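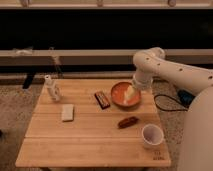
Snack bowls were supposed to fix my table and I would like to lodge a complaint. We have a light wood Lillden, the kind with a top made of planks, and every seam between those planks is a crumb bank. The theory was simple. One wide, shallow bowl goes in the middle, everything edible lives in the bowl, the seams stay clean. So I bought the orange one from Woltmont for 40 dollars and put it toward the back where everybody can reach it. The chocolate bar is lying next to it. It is always lying next to it. I don't know what more a bowl can do to make itself known. Has anyone got a household to use one of these, or do I give up and fill the seams?

Search this forum Advanced Go

Posted by seamripper, 8th July

dullchisel
Do not fill the seams. I filled mine in April with Gorkex and the filler came up in strings. I was picking it out with a toothpick for longer than I ever spent picking out crumbs. Wood moves, filler sulks.

gluelines
Gorkex is fine if you don't put it on like frosting. 691 posts on here and I bet half of them are me saying this. Tape both sides of the seam, thin bead, leave it alone overnight. Leaving it alone is the part people skip.

dullchisel
I left it alone. It came up in strings while I was leaving it alone.

tuesdaysoup
Can we go back to the bowl? The bowl is too shallow. A candy bar is long and flat, and in a shallow bowl it sticks out over the rim and looks ridiculous, so people put it down on the table, where it looks normal. Shallow bowls are for things that roll. Get a basket.

seamripper
I don't want a basket. A basket is seams with handles. And I like the color, it's the only cheerful thing on there. Otherwise it's me, a white-capped bottle in the back corner and a little white block that wandered in from some other part of life and now has a permanent spot. I moved it once. It felt wrong and I put it back.

pantrymoth
The white block is your problem. Once one thing is allowed to just sit on a table, everything else hears about it. Our hall table started with one key and now we can't find the hall.

tuesdaysoup
Also what are you supposed to reach for first, the cup or the bowl? On my table the drink goes front right and the food goes back, and that means the sleeve goes through whatever is in between. I lost a good shirt to salsa that way.

seamripper
Drink is front right here too. I have never lost a shirt, but now I'm going to think about it at every meal, thanks. For the record I tried the thing in the old thread (the one with 2,522 views and no solution in it) where you unwrap everything before it goes in the bowl. It worked as far as getting things in the bowl. Then the wrapped ones felt excluded, I suppose, and settled to the left again.

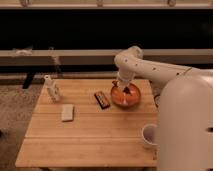

gluelines
Wrapped food beside the bowl can't shed anything into a seam, so I fail to see the emergency. It's the open stuff you want contained. You've got a working system and you're mad at it for being ugly.

seamripper
I am mad at it for being 40 dollars.

dullchisel
Seconding gluelines, which pains me. Put a stiff paintbrush in the drawer, the cheap kind, run it down the seams before you wipe. Always brush first. If you wipe first you're making grout.

pantrymoth
Or a tablecloth? Am I allowed to say tablecloth in here?

gluelines
No.

tuesdaysoup
The Chang place by the freeway has deep bowls, same sort of orange, and they let you return them. I took a candy bar in with me to test the fit. They were not thrilled but they didn't stop me.

seamripper
A second bowl. So one for the food and one for the food that won't go in the first one.

tuesdaysoup
Now you're getting it.

dullchisel
Brush first, then bowls. And if you do go near the Gorkex, try it on the underside.

seamripper
Ordered the brush. Will report back on the seams. The block stays where it is.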